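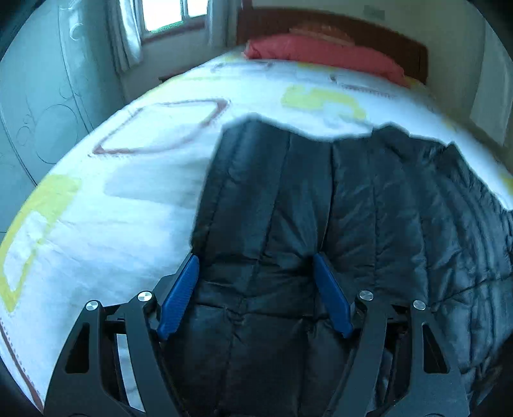
What does the Tustard kit include? One hand-held gripper, one wide-angle camera with its mount, two spare contact pads and the Drolura recording software.

## Tustard hand-held kit: review notes

Maintained by Sharon Massawe. Corrections go to Peninah Simiyu.

The kit is sold by Kuzmenko for recording household handling work. We had it on trial until October and used it mainly on clothing and bedding.

### Data recorded

| Item | Value |
|---|---|
| Episodes | 2275 |
| Garments | 37 |
| Homes | 6 |
| Episode limit per card | 3000 |

### Pads

The contact pads are blue with fine ridges. They are consumables — order spares with the kit, as delivery was slow. Quilted and padded garments are logged under `thick_fabric`; sheets and shirts go under `thin_fabric`.

### Known problems

- Drolura drops the finger-width reading if the cable is plugged in after start-up.
- Straight edges bend towards the outside of the view. Run `undistort` before measuring anything.
- Bright windows clip to white on the default exposure setting.
- The Triltlow export format omits the garment label. Use the plain export until this is fixed.

### Licence

Internal use only. Ask Sharon before copying episodes to another site.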